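4.2 Grasp width and the state of the wrapper

The second part of our study concerns thin packaging. A snack bag has no fixed shape, so the width between the two pads says little about the object by itself. The same bag can be held at very different widths, depending on where the fingers close and how the film folds. Figure 3 gives two moments from the table-clearing subset.

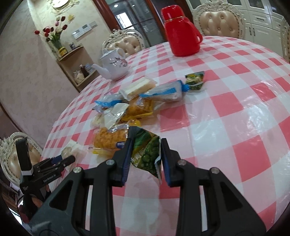
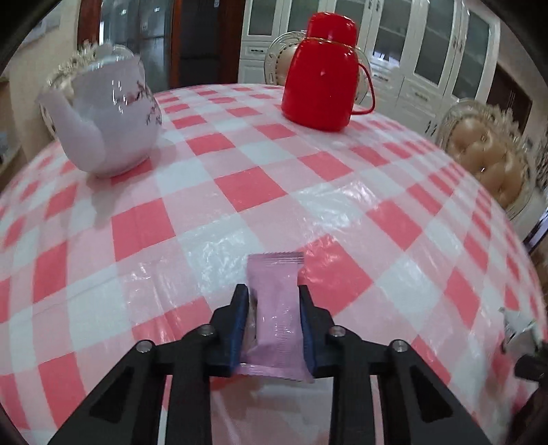
Figure 3. Wrist views of two grasps on flexible packaging: a green snack bag (first) and a small pink sachet (second). In both views the wrapper is held between blue pads, over a checkered cloth.

Our perception module, Cenwood, receives the wrist view and estimates three values: the pad opening, a mask of the held object, and a score for whether the object is held at all. The first version computed the mask by color difference against the table surface. This was sufficient on plain tables, but it performed poorly on the checkered cloth. The pink sachet in Figure 3 is close in color to some of the squares behind it, and the glare on the cloth produces bright regions that the old method often assigned to the film. The green bag is an easier case for color, although its crumpled surface gives many false inner edges.

We therefore changed two things. First, the mask is now initialized only in the region between the pads, whose dark blue color and known geometry make them easy to locate. The mask then grows outward from this region. Second, we use the motion of the wrist. When the wrist moves, the held object stays almost still in the view while the cloth moves under it. We compare each view with the one 400 ms earlier and remove from the mask all pixels which follow the table.

The wide lens needs some attention here. Straight lines of the cloth bend strongly toward the border, and a flat motion model fails there. We undistort only the central part and give the outer part a low weight - full correction was tested also, but it made the planner wait too long.

The planner, Prisia, uses the mask to choose the height of release. For a wrapper that hangs far below the pads, the release point is raised by the visible length of the hanging part plus a margin of 5 mm. If the held score drops during transport, the arm stops and the grasp is planned again from the last table view.

We evaluated both versions on 469 grasps, labeled by hand with the tool of Brynjólfsdóttir. Most remaining errors of the new version come from clear wrappers, where the cloth is visible through the film and the motion test removes a part of the object itself. We return to these cases in Section 5.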